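Three Colors on a White Table: Sorting at Keltby

I came to the color-coded sorting setup expecting to be annoyed, and I was, a little. Windach sells the idea that three plain containers in three colors will fix any break room. Maybe. The pictures are from April 20, 2018.
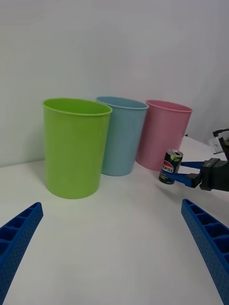
Green, blue and pink, with a Pepsi can in front of the pink one.

The colors are cheerful enough. My complaint is that they carry no words, so you have to learn the code. Our last system had labels, and people ignored those too - so I can't say lettering would save it. Adcombe, down the road, gave up after 11 weeks and went back to one big bin. 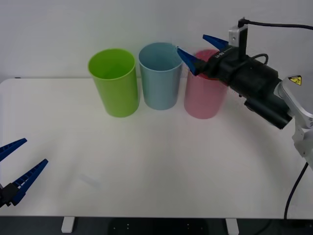

Size is my other doubt. A tapered shape looks tidy against a wall, but it narrows just where you want the room. A few bottles and the thing is full, whatever the Windach leaflet says about 50 items a day. 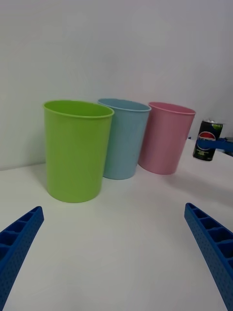

Do cans need to be rinsed before sorting?
A quick rinse is enough. Sticky cans bring ants by June, and no color code helps with that.

I'll give them this much: they take up very little of the table, and a smooth side should wipe down easily. I would still want to see the same row after a month of lunches before ordering a second set for Millet.
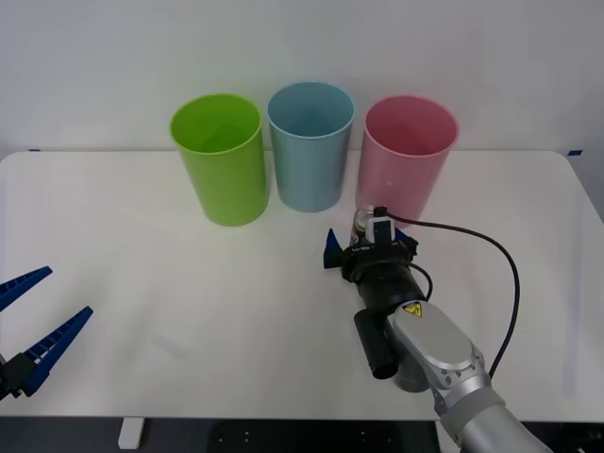

FILED UNDER: Bins and Sorting
More from this section: the Millet kitchen shelves, and why I stopped buying lids.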